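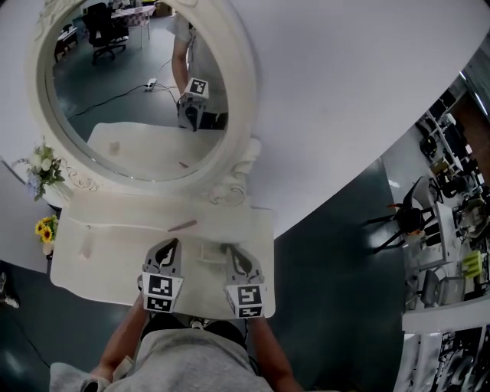
Mirjana Matić asked after the last session why her sour tasted thin when she had followed the recipe to the milliliter, and whether the lemon was to blame. The lemon may have played a part, but dilution is the first thing to check, and it is the topic of these notes.

Session 4: Ice, water and shaking time

A shaken drink takes on water from the ice. In a typical sour, water from melted ice makes up a good share of what ends up in the glass, and the recipe counts on it. Too little and the drink is sharp and hot. Too much and it is flat.

What changes the amount of water

Ice size. Small or cracked pieces have more surface for their weight and melt faster.

Surface water. Ice that has been sitting in a bucket is already wet. Drain it before it goes into the tin.

Time. We shake sours for 10 to 11 seconds with large cubes. With small ice, stop sooner and taste.

Starting temperature. A room-temperature tin melts more ice than a chilled one.

Stirred drinks

Spirit-only drinks are stirred. Stirring chills more slowly, so allow up to 40 seconds and taste along the way. There is no juice to hide a mistake, and an overstirred Martini is easy to spot.

Citrus

Squeeze on the day. Lemons vary in acidity, so taste the juice before you batch it. If it seems weak, cut the syrup a little before adding more juice. Vasilis Georgiou's handout from October covers syrups; bring it if you still have it.

Practice for next time

Make the same gin sour twice, one with large cubes and one with cracked ice. Keep the shaking time the same. Pour each through a strainer into a measuring jug and write down the volume before you taste. Then repeat the cracked ice version with a shorter shake.

Each pair needs 600 ml of lemon juice for the batch exercise. Despina Leka has the key to the ice machine. Jiggers are in the second drawer, and please dry them before they go back.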